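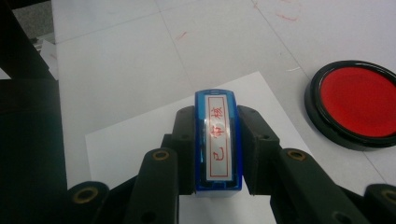 mossy_kettle
Has anyone else gone back to posting real letters? I joined the Karero pen pal list in April and I'm up to 12 regulars, which is a lot of envelopes on a Friday night. I've started decorating the backs too, and I'm a bit obsessed with office stamps, like the blue self-inking one with the red characters on its label. It says "already reviewed" – perfect for the flap of a letter I've read over far too many times!

Durnurville Dan
Lovely, but I'd keep it off the front. My sorting office is fussy and I had 2 cards come back with extra marks near the address.

inkandbiscuits
Never had that happen, Dan, and I cover mine in all sorts. Are you sure it wasn't the postage?

Durnurville Dan
Postage was fine, I weighed them. Do what you like, I'm only saying.

papertrail74
My gripe is the paper. Everyone raves about the Merance pads but my fountain pen goes straight through. I've switched to Ichikawa and can use both sides.

mossy_kettle
Ooh no, I love Merance! Are you using a really broad nib? Mine's a fine and it behaves – well, mostly.

papertrail74
Medium. Might be a duff pad I suppose. I'll dig out another and try it tonight.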